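3.2 Collecting the box examples

The Curley set covers tasks that need two hands. Each hand of the operator holds one gripper, and each gripper carries its own camera, so the learning system gets two views of the same motion. No robot arm is needed at this stage. Opening a cardboard box was picked as the first task, as the lid is light, bends a little, and has to be held at a useful place before it can be lifted. Figure 4 shows moments from this task in one office. 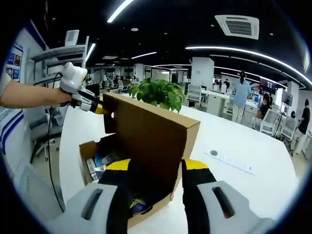
Jerus, April

Figure 4. Work on the box task, as seen from the gripper cameras.

We recorded 3714 examples in all. Of these, 1887 start with the lid shut and the rest start with it partly raised. The box was turned to a new angle between takes, and the operators were told to work at the speed they would use at home. We left the potted plant on the table. An earlier set made against a bare wall had given us a model that did poorly in any furnished room, and we did not want to repeat that.

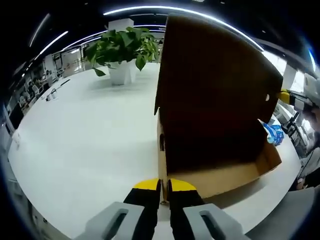
A grasp on thin board is harder to label than a grasp on a solid object. The tips can close on one wall of the box, on a flap, or on two layers at once, and the width reading is nearly the same in each case. We therefore labeled the part being held by hand - lid, flap or wall - and kept the width reading as a separate signal. 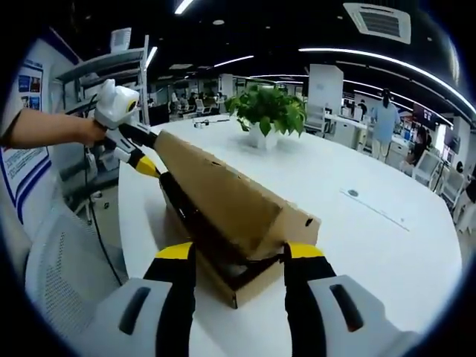 The two recordings are lined up by their clocks and then checked against the moment each gripper first closes. Takes where the two differed by more than a few video images were dropped, as were takes where tracking was lost for either hand. This removed 321 examples. Most of the losses came from fast turns of the wrist, when the camera had little to follow.

The remaining examples were split by operator, so that no person appears in both the training part and the test part. The Araújo set, described in Section 3.3, was made with the same grippers and adds 2124 examples of folding and stacking. Both sets are stored in the Sekia format.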